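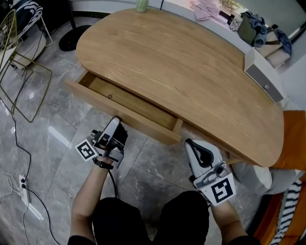
Drawer open, kidney shaped oak top

Coffee table drawer sticks, how do I fix it?
Posted by Danish Swati, 2021-08-12

Got a low table with a curvy oak top, one shallow drawer. Bought secondhand in Femcombe. Drawer opens OK but the last bit going back in it grabs and sits crooked. Emptied it, no differance. Runners are just wood on wood I think. Marble tile floor if that matters. Don't want to wreck the finish. Sand it? Wax?

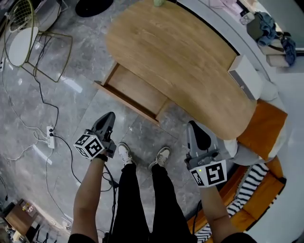 Iqra Jadoon
Wax first, sand later. Pull the drawer right out, rub a plain candle along the bottom edges and the runners inside, slide it in and out a few times. If its still grabbing look for shiny spots, thats where it rubs. 200 grit on those only, few light strokes, wax again. Took me 30 minutes on my hall table, most of it hunting for a candle. Don't use cooking oil, goes gummy and smells. 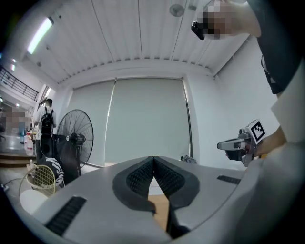 Also check the table is level. Tile floors can be out a bit and a low table will twist so the opening goes out of square. Felt pad under the short leg, colour doesn't matter, try the drawer again before you touch any sandpaper.

Jatoi
had same. was humidity, went away by August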